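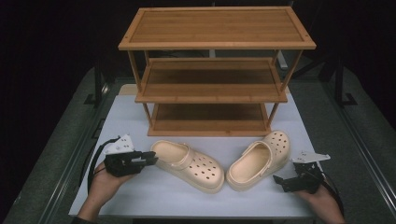 Fileo: hallway clutter notes

Hi! I put this little table together after we moved into the flat in Clelbridge (tiny hallway, four people, so many shoes). It has 113 rows, one per evening, and 13 columns. Each row says what was left on the floor by bedtime and who cleared it up.

Blank cells mean I forgot to look, sorry! Dragica Nikolovski fixed the spelling in the notes column. Rows from June are still a mess, so skip those for now.

Use it however you like, just mention Fileo.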